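"The arm is not the slow part any more"

The software group at Sustari works on the first floor of an old dairy building in Widonby. I visited them on 12th November to talk with the engineer who leads their planning work. She asked me to write about the software and to leave her name out, so I do both.

Sustari does not build arms. It buys them, and it writes the layer which decides where they should move and when. The product is called Hadgu. It takes what the cameras report, makes a small model of the table, and gives the controller a path to follow.

My first question was what has changed in the last year. She thought for quite a long time.

"We stopped planning everything at the start," she said. "Before, we looked once, we planned once, and then we moved and hoped. Now we plan a short piece, we move, and during the moving we already plan the next piece. If the object has rolled a little, the next piece takes care of it."

The old planner needed 372 milliseconds for one path. The new one needs 17 for a short piece. She was careful to say that the two numbers do not measure the same work, and that she does not like to see them side by side on a slide.

I asked her which objects give the most trouble. I expected her to say glass. She said baskets.

"A box has flat walls. The software can say, here is a plane, stay away from it. A woven basket has walls that lean outwards, and the depth camera sees small holes in them. In the first version Hadgu believed that some of these holes were free space and wanted to go through."

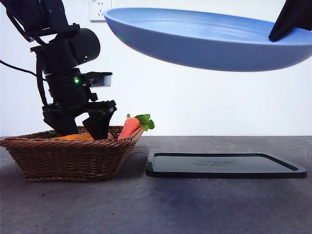

The group solved this by closing the surface in the model before the planner is allowed to see it. Small gaps are filled, and the rim gets a safety margin of 11 millimetres. The margin was a long argument. With a bigger one, the gripper could not reach anything lying close to the wall. With a smaller one, it touched the rim too often, and each touch moved the basket and made the model old.

"Perception people want a margin because they know their errors," she said. "Planning people want no margin because they want space. I was on both sides in the same week."

Force is the other half of the question. When the fingers go down between objects, the cameras see very little, and Hadgu gives more weight to the measured torque in the joints. If the torque rises too early, the arm stops, goes up a little and tries from another angle. It may try up to 2 times before it asks a person.

I wanted to know why so few.

"Because the third try is usually the same mistake again," she said. "I prefer a log that says 'I don't understand this basket'. With that I can do something in the morning."

The logs are a subject she returns to often. Her group has written a replay tool, Tokudcombe, which shows the camera view, the model and the planned path on one time line. An engineer can stop at any moment and ask the planner to decide again with different settings. She told me that it took longer to write than the planner, and that her managers were not happy about this at first.

"Then we had a fault which came only when the network was busy. The pictures arrived late, so the path was correct for a table that did not exist any more. Without the replay we would still be changing the planner, and the planner was fine."

Every message now carries the time when it was measured as well as the time when it was sent, and Hadgu refuses data that is too old.

The next version is planned for December. It should let two arms share one model of the table, and there the group has a disagreement about which arm must wait. At the moment the one with the shorter remaining path goes first. She finds this rule too simple, but the better rules she has tried were difficult to explain to the people who must work beside the machines, and for now the simple rule stays in.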